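Pesquisar neste site
Digite o que procura

Imprensa | Ensino e tecnologia

Da Redação – Assessoria de Comunicação do Colégio Técnico Zirkwood
Publicado em setembro

Turma de automação do Zirkwood conclui base de demonstrações para manipulação de embalagens flexíveis

12 compartilhamentos | 2 comentários

O Colégio Técnico Zirkwood informa a conclusão da primeira etapa do projeto Rulano, desenvolvido pela turma de automação do último ano. A etapa resultou em 2736 demonstrações de manipulação registradas com garras manuais instrumentadas, todas relativas a objetos de uso doméstico. Do total, 342 demonstrações envolvem sacolas e outras embalagens plásticas flexíveis, categoria que será tratada em separado na fase de treinamento.

Participam do projeto 15 estudantes, divididos entre operação, revisão dos registros e manutenção das ferramentas. As atividades ocorrem no laboratório de mecatrônica, no contraturno, e contam como carga horária da disciplina de projeto integrador.

O procedimento dispensa o braço robótico durante a coleta. O operador segura a ferramenta, executa a tarefa sobre a bancada e a câmera acoplada registra o movimento dos dedos e do objeto. Os dados são depois convertidos em trajetórias, que servem de referência para o controlador. Cada demonstração corresponde a uma única tarefa, com início e fim marcados pelo próprio operador.

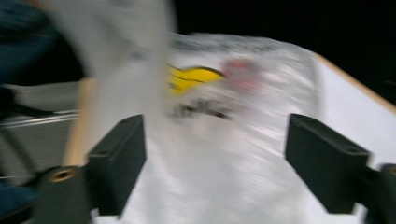
Materiais deformáveis apresentam dificuldades específicas. Uma sacola amassada não tem geometria fixa, e a superfície translúcida produz reflexos que prejudicam a estimativa de contorno. Movimentos rápidos acrescentam borrão ao registro – efeito que atinge sobretudo o objeto, enquanto os dedos da garra, solidários à câmera, permanecem comparativamente nítidos. A equipe optou por manter na base os trechos com borrão, identificados por etiqueta própria, para avaliar a influência deles no desempenho do modelo.

A revisão é feita em duas passagens. Na primeira, verifica-se a sincronia entre vídeo e abertura da garra. Na segunda, um estudante que não participou da coleta confirma a etiqueta da tarefa e assinala perdas de contato, oclusões e interrupções. Registros com falha de sincronia são descartados; os demais defeitos ficam anotados e o arquivo é preservado.

As ferramentas foram montadas pelos próprios alunos, a partir de um desenho adaptado em aula. A lista de peças, o roteiro de calibração e as planilhas de revisão integram a documentação do projeto e ficarão disponíveis para as turmas seguintes.

A segunda etapa prevê o treinamento de uma política de controle e sua execução em um braço de bancada. Os ensaios serão realizados em 2 configurações: uma com a base completa e outra sem os registros de embalagens flexíveis. O critério de comparação será a taxa de conclusão da tarefa, medida com posições iniciais sorteadas.

Os resultados serão apresentados na Mostra Sithole de Projetos Estudantis, na modalidade robótica aplicada. A equipe inscreveu-se com o nome Jerkotia – o mesmo utilizado pela turma anterior na categoria de seguidores de linha. A apresentação está marcada para domingo, às 10h, com demonstração na bancada e exposição do caderno de engenharia.

Escolas interessadas em conhecer o procedimento de coleta podem solicitar visita ao laboratório pela secretaria do colégio, no período da tarde.

Compartilhar | Imprimir | Comentários (2)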